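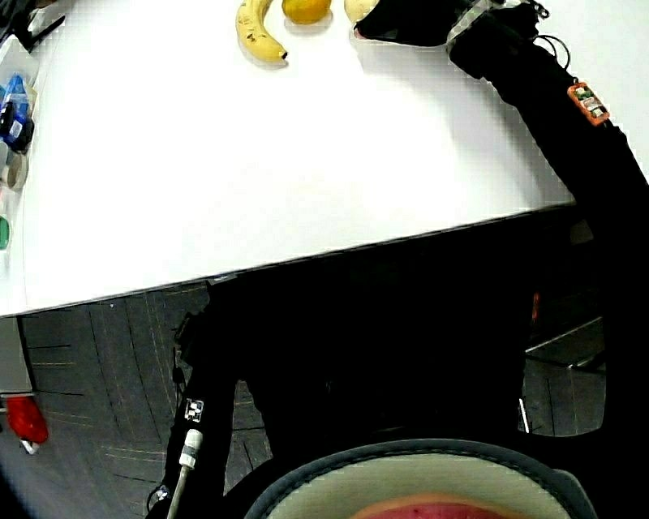
Kitchen > Food Storage > Fresh Produce > Counter and Pantry

Banana, citrus and a pale yellow fruit left out on one table: how far apart, and in what order?

Posted October 12, 2018 by Macarena Calvo

Filed under: fruit, ripening, ethylene, room temperature storage

I keep a small amount of fruit out on a white table and want to settle on a fixed layout for it. At the moment it is a single row: banana on the left, one small orange-type citrus in the middle, and on the right a pale yellow, roundish fruit from a mixed box. The box came from Herrero, and the packing slip lists "apple/pear" on one line, so I can't say from the paperwork which one I have. The skin is smooth. The shape is rounded and I have gone back and forth on it depending on which side I look at.

The gaps between pieces are narrow. The banana already has small brown speckles on the peel.

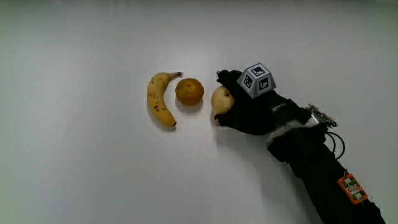
The row on the table, banana at left with its freckled peel, citrus to the right of it.

Conditions: the room is held at 60 degrees Fahrenheit overnight and goes up during the day. Relative humidity is not controlled. The light over the table is a 4000 K panel and there is no direct sun. I do not want to use the refrigerator for this, as the purpose of the table is that people pick the fruit up and eat it.

What I need to know:

Does the order in the row matter? My assumption is that the citrus in the middle acts as a spacer between the two pieces that give off ethylene.

Is a gap of a finger's width or two of any use on an open table, or do the pieces need to be in separate rooms?

Does it change the answer if the pale one is a pear and not an apple? I would like to identify it without cutting it.

I previously used a Skanaleck bowl with a perforated base. Pieces touched each other in the bowl and I had bruises at the contact points, so I moved to a flat surface in June. I'm not looking for a bowl recommendation.

Posted by Junaid Zaidi

Taking the order first. It makes very little difference on an open surface. Ethylene is a gas with nearly the same density as air, so it does not pool on the table or run along the row. A citrus fruit in the middle blocks nothing. Whatever the banana gives off mixes with the room air in a short time, and the concentration at the next piece depends on air movement far more than on the gap. If you had the three pieces in a closed bag the order would not matter either, for the opposite reason: all of them would be sitting in the same concentration.

The gap is still worth keeping, for mechanical reasons. Fruit resting on fruit bruises at the contact point, and a bruised spot respires faster and softens first. It also keeps mold from passing directly from one skin to another. Citrus is the usual source of the trouble. Green mold starts at a nick in the peel and moves to whatever is touching it. A finger's width is enough for both purposes.

By type:

Banana. Climacteric, meaning it continues to ripen after picking and produces a burst of ethylene as it does so. Small brown speckles mean starch conversion is well along. That one should be eaten first. Your 60 degree overnight setting is acceptable. Much colder than that and the peel turns gray-brown from chilling injury, though the flesh may still be fine.

Citrus. Non-climacteric. It does not get any sweeter on the table. It only loses water through the peel. External ethylene can change the peel color and may shorten its life slightly, but at open-room levels you won't measure a difference in a household. Its main problem is dry air. Citrus in commercial storage is kept at 80 percent relative humidity or higher, and a heated room is well under that, so expect the peel to go leathery before anything else happens.

Apple or pear. Both climacteric, both produce ethylene. Here the identification does matter, because the two fail differently on a table. An apple left out goes mealy. It stays round and looks acceptable from the outside for longer than it tastes acceptable. A European pear ripens from the core outward, so by the time the side feels soft the center is past its best.

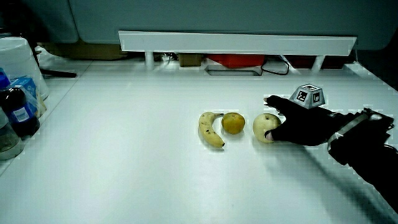 To tell them apart without a knife, work from the two ends. Look at the stem first. On an apple it comes out of a definite cavity, a funnel you can put a fingertip into. On most European pears the stem sits on the shoulder or at the end of a neck, with little or no cavity, and it may come out at an angle. Then turn the fruit over. Both have a calyx at the bottom, so its presence settles nothing, but an apple usually has a deeper basin and often a ring of low bumps around it. Yellow skin is no help. There are apples and pears in that same color range.

One complication. Asian pears are close to spherical and do have a stem cavity, so they can pass the apple test. Most are russeted and feel slightly rough, but there are smooth yellow types. If the mixed box was put together from several growers, I would not rule that out. Asian pears are eaten firm and keep on a counter better than either of the others, so a mistake in that direction costs you nothing.

If it has a stem on a shoulder, press lightly next to the stem with your thumb once a day. When it gives, eat the pear. Do not press the sides.

Picking fruit up by wrapping the whole hand around it spreads the load and is better than pinching it with two fingertips. The same applies to putting it down: lower it until it touches, then let go. A drop from even a small height onto a hard tabletop will bruise a ripe pear, and the mark appears a day later, when the cause has been forgotten.

Posted by bornora_pantry

We use the green Wastico bags at my house and everything lasts. I put bananas, oranges, all of it in one bag. Hang it from a hook. The order doesn't matter, I don't think anyone would notice.

If you have more than 700 grams out at once it's too much for two people anyway.

Posted by Macarena Calvo

Thank you. I'll keep the row and the gaps as they are and stop treating the citrus as a spacer. The stem and basin check is what I was missing.

On the bags: they don't suit this table, and three ripening stages in one closed bag is the arrangement I was trying to get away from.

One follow-up for Junaid. I have read that wrapping the stem end of a banana in film slows it down. Does that apply to a single banana, or only to a bunch where the stems are still joined?

Posted by Junaid Zaidi

The claim is usually made for the joined crown of a bunch. I have seen no convincing measurement for either case. The peel gives off gas over its whole surface, so covering the stem leaves most of it exposed. With the speckling you already have, the remaining time is short and I wouldn't spend the film on it.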